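Pilline kit, week two — quick notes before I forget it all

OK so a lot of you asked about the Pilline sorting kit after my last post and I've been putting off writing this up. Short version: I like it, I'm not in love with the price, and the manual is a mess. Long version follows. Typing fast, sorry.

Paid $1,883 for the full bundle. There's a base version at $1,133 but you only get the arm and one set of fingers, no wrist camera, and you need the camera. Don't do what Nizar Saab did and buy the base one to "add stuff later." He's added stuff later. He's past what I paid.

Setup took me most of a Wednesday. The arm bolts down fine. Software install fine, second try. Then calibration, which wanted 14 separate poses and kept forgetting pose 5. Just pose 5. Emailed support, got an answer the same afternoon from a Rosaura Palomino who clearly knows the thing inside out — turned out there's a firmware update that isn't mentioned anywhere on the site. Ten minutes after that I was running.

My job for it is dull on purpose. Medical supplies, the light flat stuff, into plastic bins. Masks, gauze, little wrapped things. I help out with supply kits at Haldane and we do all of it by hand, and my wrists would like a word. 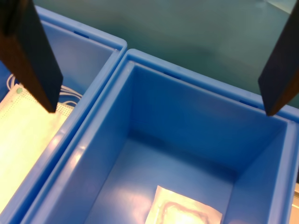
Fingers are the best part of the whole kit. Wide opening, long reach, and you can get down inside a bin without the arm bumping the rim every time. The Jancombe arm I tried last year had these stubby things that were hopeless past the edge. So big improvment there.

Speed is meh. I turned it up to the fast preset for one evening and turned it right back down. The medium setting is where I live now. You can go make coffee.

Thin things are harder. Anything that lies flat with no edge to grab, you have to play with the approach angle, and the slider for that is buried three menus down under "Advanced Motion." Why. I changed it maybe a dozen times a night the first week. There's a shortcut key, I found it by leaning on the keyboard.
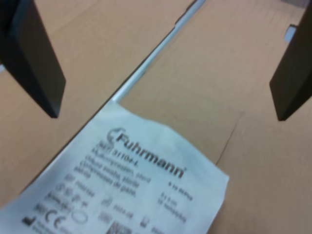 Can you run it without writing any code?

You can, as long as your items are simple. The teach mode lets you move the arm by hand, save the spots, and play it back, and that covered most of what I needed. I only opened the script editor to set up a retry when a grab misses.

Noise, since my sister asked: quieter than a dishwasher, louder than a fridge. There's a whine when it parks. Door closed, fine.

Masks are their own headache becuase of the ear loops. They go everywhere. I spent two whole evenings on just that, moving the grab point, going in from the other side, slowing down the last bit before it closes.

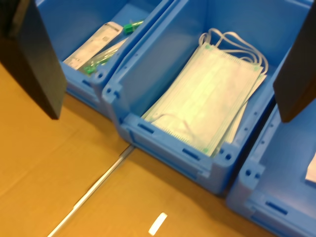 Still tweaking the release height too. The default is set high and I'd rather have things let go lower down in the bin, so that's a per-item setting now. Tedious to enter, but it saves with the profile so you do it once.

Things I'd change: the power cable is too short, the stop button is on the wrong side if you're left handed (I am), and the profile names get chopped at eight letters. So I have one called "gauze sm" and one called "gauze me". Great.

Zikwood sells a set of soft finger pads that supposedly fit. Ordered them, they're on the slow boat, should be here in June. Will post when I've had a few nights with them. If anybody's already using those on a Pilline, tell me if the screws that come with it are the right length, the listing doesn't say.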